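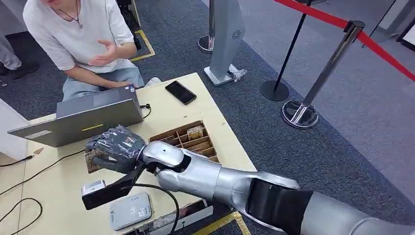 What is the divided tray on the big table for?

It holds the small stuff that is being sorted that day. One kind of thing to a cell, and whatever comes in a box stays in its box. Anything still in it at closing gets moved to the drawers.

August 2019, bench notes, big table

Spent most of the morning on the tray again. The wood partitions are fine, the cells are a good size for small packages, and the low sides mean you can get two fingers in and lift a thing out. Trouble is still at the back row. A tall box in a back cell hides whatever is behind the printing on it, so turn the printed side to where you can read it from your chair. Yatziri wants tall boxes in the back only, low things in front. Agreed.

Trimcombe order came in. Up to 3,000 small cardboard sleeves according to the slip, flat, brown, packed in bundles. Not counted yet. Araceli opened one bundle and the fold lines are off on the first few. They close, but you have to crease them by hand with a ruler first. Set the bad ones aside in the shoebox under the window, don't throw them out. I'm writing to Trimcombe this week.

Laptop: the parts list now lives on the gray one and nowhere else. The paper list on the door is from December and wrong in at least 2 places (the Cuautle hinges and the felt dots). I took it down. If you change a cell in the tray, change the line in the list before you get up.

Things that don't belong on the table while sorting:
coffee
the big tape dispenser
coats

Phones are OK at the far side. Luzius asked about a mat under the tray to stop it sliding. Tried a piece of rubber shelf liner and it works but it picks up every bit of lint in the room. Tried cork, better. Cork sheet is in drawer 11 with the spare labels. Cut it a little smaller than the tray or the corners curl.

Scraps: cardboard offcuts smaller than a hand go in the paper bin at the end of each session. Keep the larger ones for Tonantzin, she uses them as spacers in the Fluseck shipments and has been buying new board for it.

Light is poor for pale things on the cream top. White caps and the clear bags disappear on it. For those I put down a sheet of dark paper first. Karla says paint the table. I'd like to try a full season with the paper before anybody opens a can.

Still to do:
relabel the front row of cells
finish the sleeve count
ask Drondent whether a second tray in the same size is still for sale, and what they charge for loose partitions
bring a better ruler, the edge on ours is nicked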